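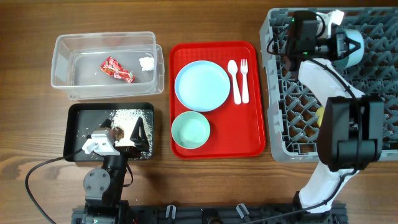 Rice on a black tray, with a clear plastic container on the same table.

Laying a small paver path: what I'd do again and what I wouldn't

Last updated: 2018-01-06

I've put down three paths at my own place and helped with a couple more along our street in Tistedham, so these are backyard-scale tips for people with a shovel and a free weekend (or, let's be real, three free weekends). If you're doing a driveway, go read something else, because a driveway has to hold up a car and mine only ever have to hold up me and a wheelbarrow.

Mark it out and then live with it

Lay a garden hose along the line you want and leave it there for a few days. Walk it with the trash. Walk it with groceries in both arms! My first path had a lovely curve in it that everybody ignored, and by fall there was a muddy shortcut straight across the grass. When you're happy, swap the hose for marking paint or flour. Flour is cheaper but it's gone after the first rain.

Call before you dig. It's free, they come out and spray little colored lines on your lawn, and mine showed a gas line a good bit closer to the porch than I'd guessed.

Digging

For a footpath I go down 7 inches. That leaves room for the gravel, the sand and the paver, with the top sitting just a hair above the lawn so the mower can run over the edge. If you have heavy clay like we do up at the Sillcombe end of town, dig when it's damp. Dry clay is like chipping at a flowerpot and wet clay stays on the shovel – I've had it come up boot and all.

Put down a tarp before you start piling dirt. You will have far more dirt than you thought, and picking it out of the grass with a rake is miserable work. Ask the neighbors whether anybody wants it. Somebody always has a low spot.

Slope

Tip the whole thing slightly away from the house. I use a quarter inch per foot, and I check it with a straight two-by-four and a level with a little block taped under one end. Do this on the dirt, then again on the gravel, then again on the sand. If you leave it all for the sand layer you'll end up with thick sand in some spots and thin in others, and the thick spots sink.

The gravel base

Get the crushed stuff with the dust still in it, the kind that packs. Round pea gravel looks nice in the bag and rolls around forever underfoot. I put mine down in two layers and tamp each one. A hand tamper is fine for a short path if your shoulders are fine too. For the long one I rented a plate compactor from Amegashie Tool Hire and was done before lunch, which makes me wonder why I spent most of an April doing the first one by hand. Wet the gravel lightly with the hose before you tamp. It packs much better and you don't eat the dust.
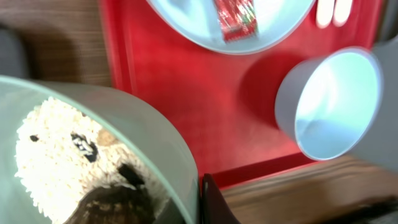 Sand comes next, one inch of it, and no more than that. Lay two lengths of pipe on the gravel, pour sand between them, and drag a board along the top of the pipes toward you. Then lift the pipes out and fill the grooves with a trowel. Don't step on it. Don't let the dog step on it either – ask me how I know. Only do as much as you can cover with pavers that same day.

Setting the pavers

Start from a straight edge if you have one, like the porch step or the driveway, and work away from it, kneeling on the pavers you've already laid. Set each one straight down and don't slide it, or you'll plow up a little ridge of sand. Give it a tap with a rubber mallet. Pull from a few pallets or bundles at once so the colors mix. I used the Kastico tumbled ones in gray for the side path and one bundle was a lot pinker than the others, so now there's a pink patch by the spigot that I've planted thyme around.

Order 10 percent extra. You'll crack some, you'll cut some wrong, and in a few years you'll want spares. Mine are stacked behind the shed under a board.

For cuts, rent a wet saw or mark everything with a wax pencil and do it all in one go. Wear the ear protection, and goggles, and old shoes.

Edging

Please don't skip it! Without something holding the sides, the outside row creeps into the flower bed by the second winter. Plastic edging with long spikes works fine and you can't see it once the grass grows back. I put in 19 spikes on the side path and I'd use more on the outside of a curve, where everything wants to wander.

Filling the joints

Sweep dry joint sand over the path, tamp, sweep again. The pavers need to be bone dry for the kind that hardens, and you have to get every last bit off the tops before you wet it or it leaves a white haze. I use a leaf blower on low, held flat. Mist it, wait, mist again.

Looking after it

Weeds in the joints mostly blow in from above, so a quick sweep every couple of weeks does more than any spray. Top up the sand in spring. If one paver sinks, pry it up with two flat screwdrivers, add a handful of sand and drop it back in. Go easy on the pressure washer, and keep the nozzle well away from the joints.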